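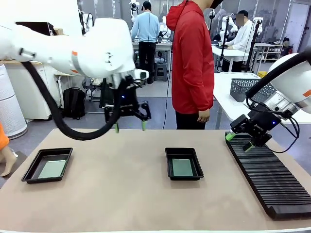
Slide 1: Two white robot arms over a tan-brown tabletop.

Speaker notes, 12 April 2026
Talk: Moving from break-fix to monthly contracts

Thank Tanvir Akanda for the slot. Mention that slides go out by email afterward.

Start with where we were. Winder had 7 technicians and billed by the hour. Good months and terrible months. December was always the worst, with clients closed and payroll still due.

Slide 2. What we sold first. Patching, backup checks and a help desk number, one flat fee per seat. We left out on-site visits and had to add them back after two clients complained. Say what that did to the margin.

Slide 3. Tools. We ran Vestosent for monitoring and kept tickets in Kodikara. The two did not talk to each other for most of the first year. Parveen Siddiqui wrote the script that copies alerts across. It covers about 3,000 devices now. Alerts dropped a lot once we turned off the printer ones.

Slide 4. The contract. Read the response time clause out loud. Point out "business hours" and ask who in the room defines it in writing. Pause for hands.

Slide 5. Clients who said no. Costel Shehu lost a 300-seat account in Zultport over the price. They still call us for hourly work. We charge more for it than we used to.

If short on time, skip slide 6 (the old rate card) and go to questions.

Likely question: do we resell a vendor's managed platform? No. We looked at it, and the vendor wanted to bill the client directly.

Hand over to Ansel Van Dusen for the security session.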